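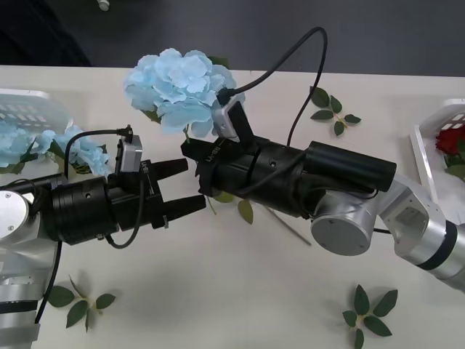 Golwood Robotics Club – Manipulation Group

Gripper notes, January 2018

Quick one, typing this on my lunch break so forgive the mess. Promised back in December I'd write up the gripper comparison and then did nothing over the holidays. So.

Short version for people who only want the short version: keeping the Zeko fingers on both arms, sending the Ersoy pads back, still cranky about the wrist cameras.

Long version.

The job is fake flowers. Hydrangeas, roses, loose leaf sprigs, in and out of slotted plastic baskets. I picked flowers because blocks are boring and every gripper on earth can pick up a block. A stem is thin and slippery and bends wherever it likes. Then the bloom on top is huge and squashy and gets in the way of everything, including the camera. Good test. Horrible test.

Two arms facing each other over a white table. Same controller box for both, the Candska one, which I've grumbled about here before. Firmware is newer now and it does drop the connection less. Still takes forever to home.

Fingers first. The Ersoy pads are soft, really nice on petals, no marks at all. But on a bare stem they roll. You close, the stem spins a quarter turn and now your flower is facing the wrong way, and the other arm is reaching for a leaf that moved. I tried more force and they just squished around it. Tried less and dropped it. Tried coming in at an angle, a bit better, not enough better. They'd be lovely for fruit I think.

Zeko fingers are harder and narrower at the tip. They grab a stem and it stays grabbed. They do catch on leaves something awful. If there's a leaf anywhere near where you want to close, it's coming too. I've started going in lower on the stem and that mostly fixes it, except on the short sprigs where there is no lower.

Ran 700 closes on each set, split over a couple of weekends. I'm not putting up a big table of results becuase my logging was sloppy in the first half and I don't trust it. Feel of it: Zeko wins on stems by a lot, Ersoy wins on blooms by a little, and I pick up stems way more often than blooms.

Handing over from one arm to the other is the fun part. Also where most of the swearing happens. Get the two grippers nose to nose and there's not much room, the fingers want the same bit of stem, and the cable off each wrist camera has its own opinions. I tied the cables back shorter and then the wrist couldn't turn all the way. Untied them. Big loops it is. Ugly but the colour of my language has improved.

Ok, cameras.
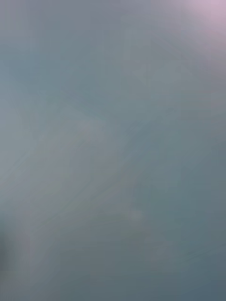 Photo: wrist camera, Golwood Robotics Club

So yeah. Blue-grey mush with a bit of pink in the corner. Can't find an edge in it anywhere, can't find a flower, can't find a finger. The blocks across the top are compression and I find those more annoying than the blur, to be honest. Blur from being too close I can sort of live with. Fixed focus is fixed focus. But smooth areas turning into faint little tiles means any matching I run on them is going to latch on to the tiles.

What I've tried or am about to try, no particular order:

Bitrate up. Helps the blocks, hurts the lag. Both cameras at full rate and the Candska box starts skipping. Probably one camera at full and one at half, swap depending on which arm is doing the work.

Throwing away soft frames. Dead simple sharpness score, anything under 20 gets binned. On one long run of 1862 frames that left me 1607, which is plenty. The trouble is that the soft ones bunch up, and a pile of them missing in a row is a lot worse than the odd one here and there.

Moving the mount back. Would need a new bracket and then it bumps things on the handover, see above re: not much room.

Using the fixed view for the last little bit of the approach and ignoring the wrist. Feels like cheating but I suspect that's where I end up.

Someone at the last meet asked why not just buy better cameras. Money. Next question.

Things still on the list: rubber sleeve over the Zeko tips, somewhere between the two pad types. Got some tubing in a drawer that might do. Retest on the roses, the stems feel stiffer and I have a hunch the Ersoys would behave better there. Redo the logging properly so I can put up an acutal table. And label the power bricks, have plugged the wrong one in twice now.

If anyone wants the Ersoy pads before I post them back, shout by the weekend. Lunch over.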